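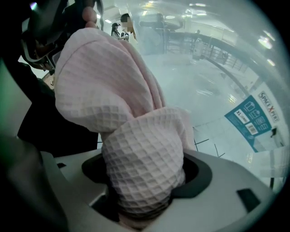
Sindine Adds Textile Storage Service for Hotels, Guest Houses and Short-Stay Rentals

Sindine, the linen care and supply company, will open a textile storage service to all of its hotel, guest house and short-stay rental customers in September. The service covers the packing, labeling, storage and return of towels, robes, blankets and other household textiles that are out of use for part of the year.

The service has been running since spring with 3 customers. It will now be offered to all 104 businesses that have a regular laundry contract with the company. Businesses without a contract can also apply and will be placed on a waiting list until more shelf space is ready at the Belby building.

Seasonal customers have asked for storage for several years. Many of them close for the winter or cut down the number of rooms they keep open, and their towels and blankets then stay in bathroom cupboards, hallway closets and basements until the next season. Textiles kept this way often come back with a musty smell or with fold lines that need a second wash and press before they can be put in a room.

"We were washing the same towels twice in April, once to get the smell out and once to get them ready," said Arnulfo Guzmán, operations manager at Sindine. "It cost our customers money and it wore out the cloth. Storing them dry and packed is the simpler way to do it."

How the service works

Customers send their textiles to Sindine with their last laundry delivery of the season. Each item is washed, dried fully and checked for pulled threads, stains and worn hems. Items that can be mended are set aside, and the customer is asked before any repair is made. Items that can't be mended are returned or recycled, as the customer prefers.

The rest are sorted by type and color and packed in clear plastic storage bags. Clear bags let the packing staff and the customer see the color and kind of fabric without opening anything. Each bag gets a numbered card with the customer's name, the type of item and the number of pieces inside.

Waffle-weave towels and robes are packed apart from terry. Waffle cloth has a raised grid that flattens under weight, and Sindine's packing guide says that it must go in loosely folded, with no heavy items on top. Blankets and quilts go in the largest bags and are kept on the bottom shelves. Bath mats with rubber backing are not accepted.

Bags are stored on open shelving in a dry room on the ground floor of the Belby building. No air is pumped out of the bags. The company tested vacuum packing during the spring and decided against it for thick fabrics, which were slow to regain their shape after they were opened.

Customers can ask for a full or partial return at any time by calling the storage desk. Requests received before noon on a Tuesday go out with that week's delivery. All other requests go out the week after.

Results from the first season

Sindine packed 801 bags for the first three customers. Of these, 89 were asked for early, mostly blankets needed during a cold spell in May. The remaining bags stayed on the shelves until the date set in the customer's plan.

One of the three customers, Figueiredo, a family-run guest house, sent in all of its colored bath textiles while its upstairs rooms were being painted. The guest house has signed up again for the coming winter and will add its bedspreads and table linen.

The spring season also led to some changes. Numbered cards were first taped to the outside of the bags and several came off during handling. They are now placed inside, facing out. The packing tables have been raised so that staff can fill the bags without bending, and robe belts are now packed with their robes. They were kept in a separate bag at first, and matching them up again took too long.

Staff training

Sindine's packing staff have each completed a short training course on folding, bag filling and fabric care. The course was prepared with Lilex, a textile training firm, and takes one working day. It is taught at the packing tables with the same kinds of towels and robes that customers send in. New employees will take it in their first week.

"Packing looks easy until you have to do it all day," Guzmán said. "If you push the fabric in by the handful, it comes out creased. We ask people to slow down at the opening of the bag - that's where most of the creases are made."

Prices and sign-up

Storage is charged by the bag and by the month, with washing billed at the customer's normal contract rate. There is no charge for the first return of the season. Early and partial returns after that carry a delivery fee, which is listed in the price sheet.

Customers with a current contract will receive the price sheet and a sign-up form with their next invoice. Forms can be handed to the delivery driver or sent to the storage desk. Places will be given in the order in which forms arrive, and customers who took part in the spring season will keep the shelf space they have now.

About Sindine

Sindine washes, repairs and supplies towels, bed linen, robes and table linen for hotels, guest houses and rental owners. Its laundry, repair room and storage room are all in the Belby building.

Press contact: Arnulfo Guzmán, Operations Manager, Sindine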